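05/08/2021　Fenville 作業室　Celltonセルの記録

今日は長くなりそうなので、先にお茶をいれてから書いています。あとから読む人(たぶん半分は自分です)は、急いでいたら「明日以降」のところだけ見てもらえれば足ります。ただ、途中の回り道にも拾えるものがあると思うので、時間のあるときに付き合ってもらえるとうれしいです。

やっていたのはいつもの小歯車の移し替えです。Goossens案件の部品のうち、小さい平歯車をマットから拾って金属円板の上に置く、それだけの作業。先月の終わりごろからずいぶん安定していて、今朝も気持ちよく回っていました。通し番号が193のところで右アームが保護停止に入り、そのあとの復帰で、ちょっとひやっとすることがありました。けが人はなし、部品の破損もなし。まずそこは安心してください。

## 何が起きたか

覚えているうちに順を追って書いておきます。

右アームが歯車の上まで下りて、指を開いて、つかみにいく。ここまでは普段どおりでした。指を閉じて、持ち上げはじめたところで手首の外力推定が跳ねて、しきい値の8 Nを超え、停止。歯車は指の間に残ったままです。画面には「外力超過」とだけ出ていて、何に当たったのかは教えてくれません。この表示、もう少し親切にならないものかと毎回思います。

こういうときの手順は決まっていて、周りに人がいないのを見て、停止要因を取り除いて、リセットして、手動で退避させる。私もそのつもりでした。ところがリセットを押したとたん、指がぱっと開いて、歯車がマットに落ちました。小さな音がしただけなのに、こちらの心臓にはかなり大きく響きました。ちょうど歯車を受けようと手を伸ばしかけていたところだったのです。あと一呼吸早く手を出していたら、指先に触れていたかもしれません。

正直に書いておくと、リセットの前に手を伸ばしかけたのは私の落ち度です。慣れた作業で、部品も軽いし、つい受け皿になろうとしてしまう。気持ちはわかる、と自分で自分に言いたくなりますが、わかってはいけない気持ちなので、ここに残します。

落ちた歯車は布の上で平らに寝ていて、拾ってみても歯に傷は見当たりませんでした。ルーペでも見ましたが大丈夫そうです。念のため、この一個は測定用の箱に分けてあります。

## まず疑ったこと:指のパッド

最初に疑ったのは指の内側に貼ってある滑り止めです。ざらざらした黒いパッドで、貼った当初はたいへん具合がよかったのですが、このところ先端のほうから粒がはがれてきているのが気になっていました。粒が歯の間に噛みこんで、閉じきらないうちに把持判定が通ってしまい、持ち上げる瞬間に姿勢がずれて余計な力が出る。筋の通った話に思えて、そのときはもう犯人を見つけたような気分でいました。

それで、位置合わせだけやり直して、低速で何度か近づけてみることにしました。指は開いたまま、歯車の手前で止めて、左右の隙間と高さを見る。手首カメラがあると、こういうときに本当に助かります。横から首をかしげてのぞきこんでいた頃は、夕方になると肩がばりばりになっていたものです。 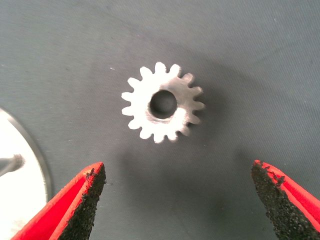

近づき方そのものは悪くありませんでした。閉じる前の段階で歯車に触ってしまうこともなく、止まる位置も繰り返してくれます。パッドの粒のほうは、柔らかい刷毛で払うと少し落ちました。とりあえず払ったあとにテープでぺたぺたと押さえて、浮いたものを取っておきました。テープに付いた粒は日誌の裏表紙に貼ってあります。見たい人はどうぞ。きれいなものではありませんが。

この状態で、把持力を定格の40%に落として再開。ここで何も起きなければパッド説でほぼ決まりだと思っていたのですが、同じところでまた外力が跳ねました。把持は問題なくできていて、歯車は指の間で動いていません。指で軽く押してみたい誘惑に駆られましたが、今度はちゃんと非常停止を押してから触りました。しっかり噛んでいて、ぐらつきはありません。そうなると、姿勢ずれから力が出るという私の立派な筋書きは、根っこのところで成り立たなくなります。残念。

## 次に疑ったこと:円板のふち

では、歯車が何かに当たっているのか。つかむ位置が円板に近いときは、持ち上げる途中で歯先がふちをかすめる可能性があります。円板の座標は左アームのカメラで取って、右アームの座標系に移しているので、両者の較正がずれていれば十分ありえる話です。Flamensideの人たちが以前、似たような症状を較正のやり直しで直したと聞いていたので、これも期待しました。

円板のふちのあたりに歯車を持っていって、わざと意地悪な条件にして、ゆっくり閉じて、ゆっくり上げる。外力の波形を横に出しながら、息を止めるようにして見ていました(止める必要はまったくないのですが、みんなやりますよね)。 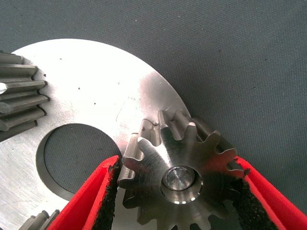

波形を見ると、跳ねるのはふちの近くでつかんだときに限りませんでした。何もないマットの上でも、手首がある向きまで回ったところで、同じように力が立ち上がっていきます。接触なら角の立った鋭い波形になるはずが、じわっと坂を登るような形をしている。ばねを引っ張っているような、と書けば伝わるでしょうか。この形を見た瞬間に「ああ、これはケーブルだ」と声が出ました。部屋には誰もいなかったので、聞かれてはいません。

較正のほうも一応確認して、両アームの座標の食い違いは許容の内側でした。Flamensideで直ったというのは別の原因だったのだと思います。あちらにはあとで知らせておきます。きっと気にしてくれているので。

## ケーブルでした

アームの電源を落として、手で手首を回しながら、カメラのケーブルを指でつまんで張り具合をたどっていきました。右アームのほうで、手首が外側へ回りきるあたりに来ると、ケーブルがぴんと張ります。途中の結束バンドの位置が悪く、余りがぜんぶバンドより根元側に寄ってしまっていたのです。手首側には、動いてよい余裕がほとんど残っていませんでした。

測ってみると、バンドは前に油性ペンで付けた印から3 mmずれていました。それだけ?と思われるでしょうし、私もそう思いました。けれども、その前から余裕がぎりぎりだったのでしょう。毎日回しているうちに少しずつ送られて、今日になってとうとうしきい値に届いた、というのが今のところの見立てです。見立てと書くのは、バンドがいつから動いていたのかを示す記録がないからです。点検表にケーブルの項目はあるのですが、「異常なし」の欄に丸を付けるだけで、余長を測ることにはなっていません。私も何度も丸を付けました。

面白いのは(面白がってはいけないのですが)、左アームではこの症状が出ていないことです。左はケーブルを大きく回してあって、見た目はだらしないくらいなのに、どの向きでも引っ張られません。右を組んだとき、すっきり見せようとして短くまとめた覚えがあります。来客の前の日でした。見た目のよさに負けたわけです。左のだらしない輪のことを、今日からは少し尊敬の目で見ようと思います。

バンドをいったん切って、余りを手首側に送り直し、印も付け直しました。それから両アームを起こして、円板と歯車をもとのように並べ、右アームだけを作業範囲いっぱいに、うんとゆっくり動かして波形を取りました。左アームは手前で待機。坂はなくなって、手首をどちらに回してもほぼ平らです。何度か往復させて、眺めて、もう一度往復させて、ようやく肩の力が抜けました。

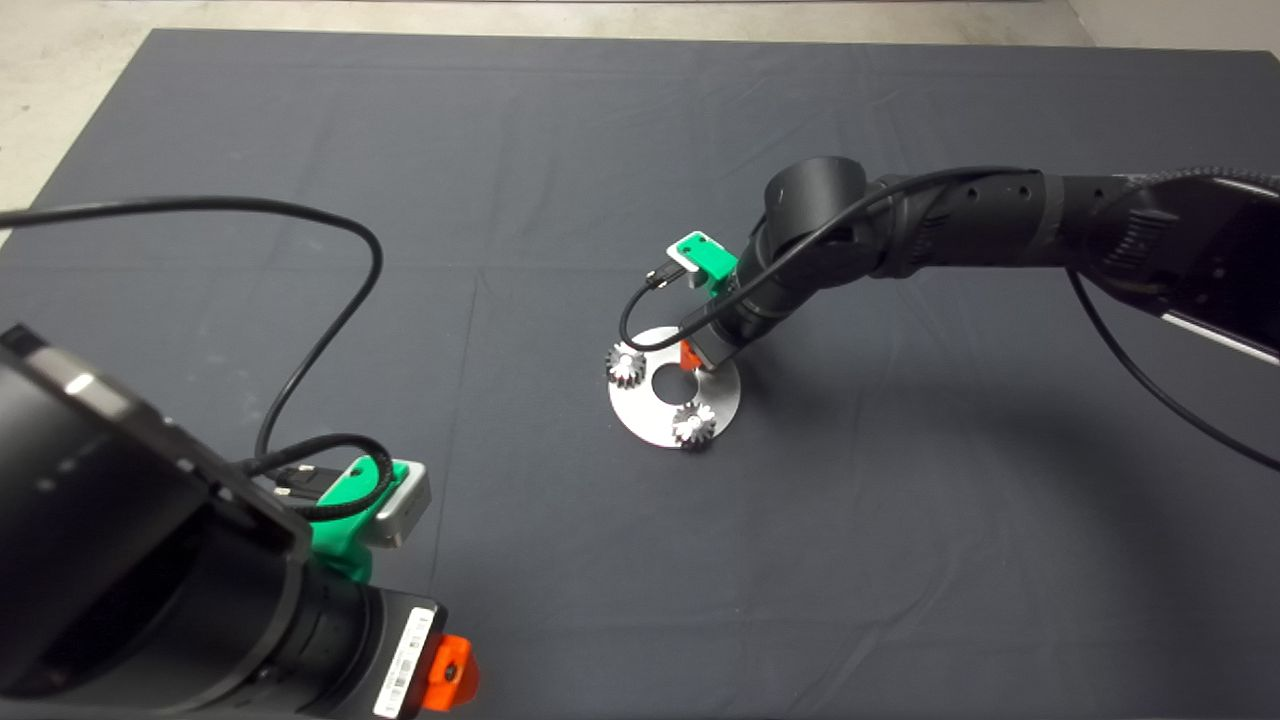 ## それより気になっていること:リセットで指が開く

外力の件は片付きそうなのですが、本当に直したいのはこちらです。

ログを読み返したところ、保護停止のあとにリセットすると、グリッパの初期化がもう一度走るようになっていました。初期化の最初の動作が「全開」なので、何を持っていても放します。起動時ならそれで正しいのですが、物を持ったまま止まったときには困ります。今日は軽い歯車だったから小さな音で済みました。Goossens案件ではこのあと円板のほうも持つ予定なので、あれが落ちるところはあまり想像したくありません。

設定をさかのぼると、この動きは春の更新で入ったものでした。その更新を通したときの確認項目に、「把持中に停止してリセット」はありません。空の手で止めて、空の手で戻していました。空の手なら、開いても何も気づきません。確認項目の表を作ったのは私なので、これも自分宛ての宿題にします。

応急処置として、リセット後の自動初期化を切り、グリッパの初期化は操作画面から別に押すようにしました。一手間増えますが、しばらく我慢してください。歯車を持たせたまま停止させてリセットする試験をして、指が閉じたままなのを確認済みです。操作画面の横に張り紙もしてあります。字が曲がっているのはご容赦を。

## 明日以降

- 右アームのパッドを貼り替える。今回の原因ではなかったけれど、粒が落ちているのは事実で、歯車に噛んだら別の騒ぎになる。予備は引き出しの二段目。
- 点検表のケーブルの項目を、丸だけでなく余長の数字を書く形に変える。手首を外側に回しきった姿勢で測ること。
- 「把持中に停止してリセット」を確認項目に追加する。歯車と円板の両方で。
- 外力の波形を停止の前後で自動保存する。今日は手で出していたから坂の形に気づけたので、残っていればもっと早かったはず。
- 停止中に部品を受けようとして手を出さない。落ちるものは落とす。下はマットです。
- 左アームのケーブルは、見た目が気になっても短くしない。お願いします。
- 測定用の箱に分けた歯車は、歯の振れを見てから戻す。結果はこのページの余白に書き足します。

しきい値の8 Nは変えていません。午後のうちに一度「少し上げれば今日の分は終わるのに」と考えたことは白状しておきます。上げていたらケーブルのほうが先に傷んでいたでしょうし、コネクタの根元で断線していたら、今頃はまだ床に座りこんでテスターを当てていたと思います。

把持力は40%のままにしてあります。歯車だけならこれで足りているようなので、明日いちばんに来た人はそのまま回してみてください。お茶の葉を切らしたので、それも買ってきます。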